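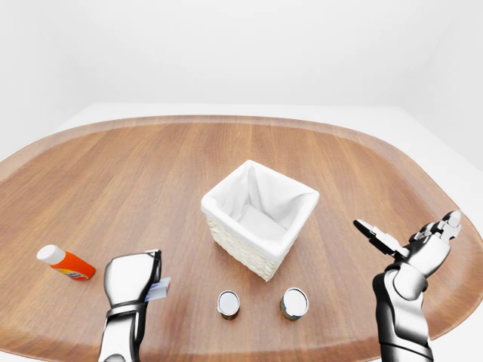 읽는 시간 4분

제목: Re: 오일을 바른 식탁에 하얀 얼룩이 생겼습니다

목록 회원 여러분, 안녕하십니까.

저는 한국어가 모국어가 아니어서 문장이 조금 어색할 수 있습니다. 미리 양해를 부탁드립니다. 지난번 메일에 답장을 쓰고 싶었지만, 집에서 직접 시험을 해 본 다음에 쓰는 것이 예의라고 생각하여 늦어졌습니다.

> 안녕하세요. 가입하고 처음 글 올립니다.
> 작년에 Merasgate 공방에서 원목 식탁을 사서 10월에 오일을 한 번
> 발랐습니다. 그런데 뜨거운 찻주전자를 올려놓은 자리에 하얗게
> 동그란 자국이 생겼어요. 닦아도 없어지지 않습니다.
> 사포로 전부 갈아내야 하나요? 그리고 오일은 얼마나 자주
> 발라야 하는지도 알고 싶습니다. Predimance 오일이 좋다는
> 말도 있고 왁스가 낫다는 말도 있어서 헷갈립니다.

먼저 하얀 자국에 대하여 말씀드리겠습니다. 하얀 자국은 보통 수분이 마감층 안에 들어간 것입니다. 검은 자국은 나무 속까지 물이 들어간 경우가 많고, 이것은 더 어렵습니다. 질문하신 분의 자국은 하얀색이라고 하셨으니 저는 크게 걱정하지 않습니다. 처음부터 사포로 전부 가는 것은 권하지 않습니다.

제가 쓰는 방법은 이렇습니다. 마른 면수건을 자국 위에 두고, 다리미를 가장 낮은 온도로 하여 짧게 누릅니다. 증기는 꼭 꺼야 합니다. 한 번 누르고 수건을 들어서 확인하고, 다시 누릅니다. 오래 누르면 마감이 상할 수 있습니다. 저는 처음에 욕심을 내서 길게 눌렀고, 그 자리에 광택이 없어져서 오일을 다시 발라야 했습니다.

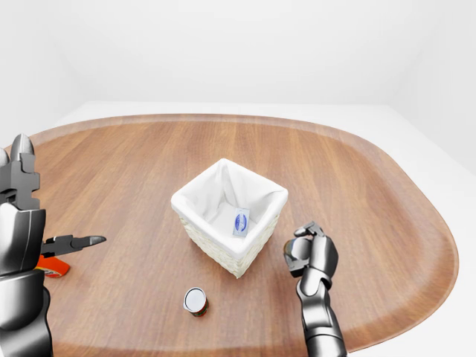 그래도 자국이 남으면 그때 사포를 준비합니다. 저는 3000번 사포를 씁니다. 어떤 분은 1000번으로 시작하라고 하시는데, 그것도 틀린 말씀은 아닙니다. 다만 1000번은 제 손에는 조금 강했습니다. 반드시 나뭇결 방향으로 움직여야 합니다. 원을 그리면서 문지르면 저녁에 등을 켰을 때 그 원이 보입니다. 80번 같은 거친 사포는 식탁을 완전히 새로 마감할 때만 쓰십시오. 얼룩 하나 때문에 80번을 꺼내면 일이 아주 커집니다.

두 번째 질문은 오일을 얼마나 자주 바르는가 하는 것이었습니다. 이것은 달력으로 정하기가 어렵습니다. 저는 물을 한 방울 떨어뜨려 봅니다. 물방울이 동그랗게 서 있으면 아직 괜찮고, 금방 퍼져서 나무 색이 진해지면 바를 때가 된 것입니다. 우리 집은 난방을 많이 하는 편이라서 겨울이 오기 전에 한 번, 봄에 한 번 바릅니다. 식구가 많은 집은 더 자주 필요할지도 모르겠습니다.

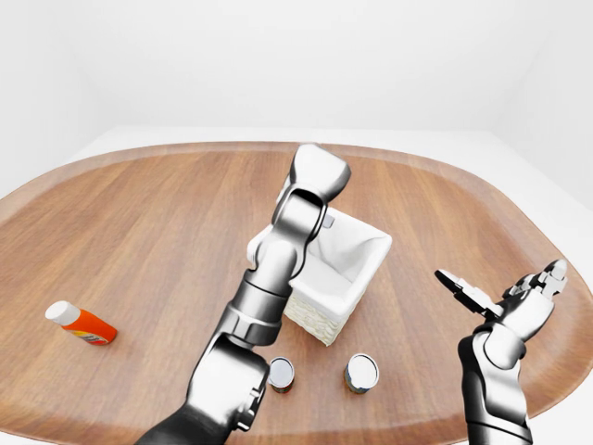 오일 제품에 대해서는 조심스럽게 쓰겠습니다. 저는 Predimance와 Gaillard를 둘 다 써 보았습니다. Predimance는 얇게 발리고 냄새가 적습니다. 대신 마르는 시간이 깁니다. 제가 오전 11시에 바른 날에는 저녁에도 표면이 끈적했고, 그날 저녁은 모두 거실 바닥에 앉아서 먹었습니다. Gaillard는 빨리 마르지만 색이 조금 노랗게 변합니다. 밝은 나무라면 안 보이는 아래쪽에 먼저 시험해 보시기 바랍니다. 왁스는 촉감이 좋습니다만 뜨거운 그릇에 약해서, 매일 밥을 먹는 식탁에는 저는 쓰지 않습니다.

바르는 양은 적을수록 좋습니다. 헝겊에 조금 묻혀서 펴 바르고, 조금 기다린 후에 남은 것을 마른 헝겊으로 전부 닦아 냅니다. 닦아 내는 일이 바르는 일보다 더 중요하다고 저는 배웠습니다. 가장자리 턱이 있는 식탁은 턱 안쪽에 오일이 고이기 쉬우니 그곳을 한 번 더 닦아 주십시오.

오일이 묻은 헝겊은 뭉쳐서 쓰레기통에 넣지 마십시오. 저절로 열이 나서 불이 날 수 있습니다. 물에 충분히 적신 다음 밖에서 펴서 말리고 버리는 것이 안전합니다. 이 이야기는 예전에도 목록에 나왔지만, 새로 가입하신 분이 계셔서 다시 씁니다.

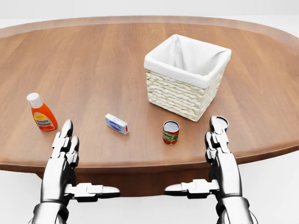 나뭇결이 길게 이어지는 타원형 식탁과 흰 천을 씌운 네모난 바구니

마지막으로 식탁 위에 올려 두는 물건에 대해서도 적겠습니다. 바닥이 거친 그릇이나 바구니를 밀어서 옮기면 오일 마감에는 가는 선이 생깁니다. 저는 들어서 옮기는 습관을 들였고, 아래에 얇은 펠트를 붙인 것도 있습니다. 펠트는 Ideneck에서 파는 접착식을 쓰는데, 접착력이 강해서 뗄 때 자국이 남을 수 있으니 오래된 가구의 칠에는 붙이지 않는 것이 좋겠습니다. 그리고 같은 물건을 한 자리에 오래 두면 그 부분만 색이 다르게 됩니다. 햇빛이 드는 방에서는 가끔 자리를 바꾸어 주십시오.

다리미 방법을 해 보신 후에 결과를 목록에 알려 주시면 감사하겠습니다. 혹시 자국이 검은색에 가깝다면 제가 쓴 내용이 맞지 않으니, 시작하기 전에 다시 메일을 주십시오.

감사합니다.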